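Pattern Repeats in Household Wallpaper and Printed Cloth
Student project report by Cletus Thibodeaux
16 August 2025
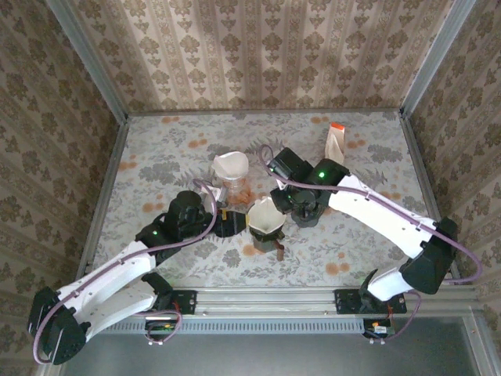
1. Background
Wallpaper and printed cloth are sold by the roll or bolt, and the pattern starts over at a fixed distance called the repeat. A long repeat wastes more material when strips have to be matched. I wanted to know how much the waste adds to the cost of papering a small bedroom.

2. Method
In June I borrowed sample books from Plollell and Kodikara. I used 12 papers: stripes, damasks and florals. For each one I measured the repeat with a steel ruler, then worked out the strips needed for a wall 100 inches high. Doors and windows were ignored.

3. Results
Plain stripes wasted the least, as the strips need no matching up and down. Large florals wasted the most. Two of the damasks had a drop match, and I had to redo those after reading the label wrong the first time.

4. Problems
The Kodikara book had no prices, so cost is given in rolls only. Small samples did not always show a full repeat.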